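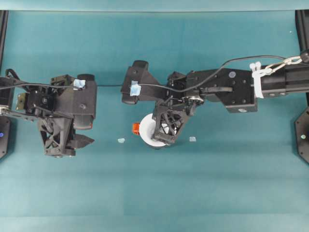
The two-arm bench at Prultby, with 3D-printed gripper parts on both arms.

Last updated: April
Reading time: 2 min

Tülin Öztürkmen keeps her equipment budget on one sheet of paper, taped inside a cupboard door. The biggest line on it is for spare parts.

"People come to me wanting to talk about arms," she says. "They have a quote from Cloltberg or from Soylu and they want to know which one. I ask what they've set aside for fingers and cables. Usually they haven't set aside anything."

Öztürkmen plans purchases for Prultby, a small shop that tests handling of light parts before customers commit to a full cell. She came to the job from accounts and learned the hardware by paying for it. When she started, the bench had one arm. The case for a second took her two budget rounds to win.

"The first time I asked for the arm and nothing else, and it was turned down. The second time I put in the arm, the mounting, the spare wrist motor and the hours to set it up. It was a bigger number and it went through."

That number came with a $3,000 reserve, which she fought to keep separate from the purchase price. She has spent $161 of it so far, most of it on filament and screws. A replacement cable from Grolus was $119 and came out of a different line, a decision she says she would make differently now.

Printing the finger brackets in house was the choice that changed her planning most. The open truss shape uses less material than a solid part, and a new one can be on the bench the next morning. 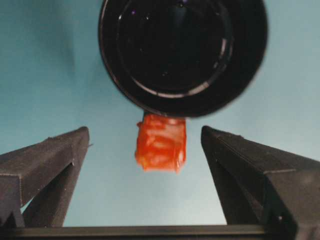
She budgets for wrist cameras as consumables too – they sit close to the work, and she would sooner plan to replace one than argue about it later. The same goes for the fingers. A sloped tip that suits a small soft block may be wrong for a flat disc, so she prices every job with at least one redesign in it.

"If the customer brings a new object, I add a day," she says. "I don't ask the engineers whether they need the day. I add it."

Her advice to a shop buying its first pair of arms is to get the bench right before the quote. Measure the reach from both sides. Decide where the cables will run and buy the ties and clips in the same order. Ask each supplier how long a wrist motor takes to ship, and get the answer in writing.

She is less sure about leasing. Cloltberg offered terms last year and she let them lapse – the monthly figure looked fine, but it left out the grippers. She plans to ask again when the next budget opens.

"I'll send them my list first this time," she says. "Then they can quote on the list."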